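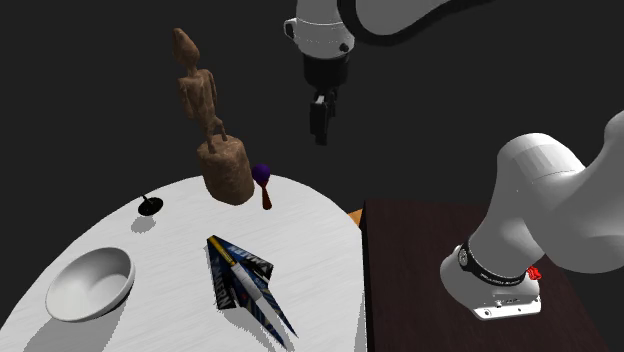
4.2 What the demo tapes told us

I came to the tapes late in the project, and I'll admit I was mostly hoping for fun. Hundside put out its first cassette in a run of 100 copies, dubbed at home on a deck that ran a little fast. So every song on it is pitched up, and fans who grew up with that tape still complain that the later LP sounds "slow." I love this! It means the tempo people argue over is partly the tempo of one cheap machine.

Figure 3 plots song length against release order for the four bands in our sample (Hundside, Takinier, Debnath and Flalasine). I corrected the Hundside tape for speed before plotting, and left the others alone. Takinier's songs get longer with each release, and by the third record the closing track runs to about 20 minutes, most of it feedback. Debnath goes the other way – 7 songs on the last single, and you could miss one by sneezing.

Flalasine gave me the most trouble. Their demo exists in two versions with different track orders, and the lyric sheet matches neither. I went with the version sold at shows, mainly on the word of the five former members who wrote back to me in August. They disagreed about nearly everything else, including who played bass.

Figure 3. Song length by release order, four bands. Hundside demo corrected for tape speed.

One more thing about the vocals. Reviewers at the time kept calling all four bands "screamed," but on the tapes I hear a lot of plain shouting, and on the early Debnath songs something pretty close to singing. I come back to that in Section 5, where I compare the tapes with the live recordings.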